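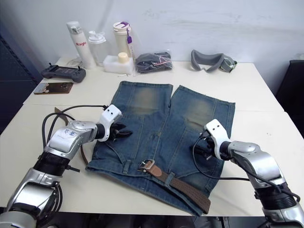 Page last changed: 2023-06-04

Progress report to Mondbridge, belt and denim work

We budgeted 14 minutes a batch for belts. I doubt that figure. Threading a brown belt through denim loops is slow work, and our October estimate ignored it.
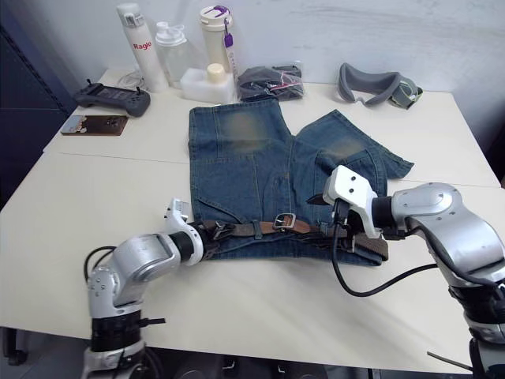 Should belts be priced separately from the denim?
Only once Faustine Riviere has timed both – the current split is a guess.

Spending stands at $1,205. Armelle Millet calls that on track. I would wait for the next batch.

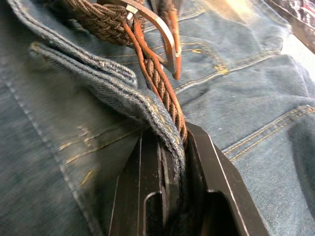

Still open

Who checks worn seams before sorting. Kylie Mudgway has the draft rule.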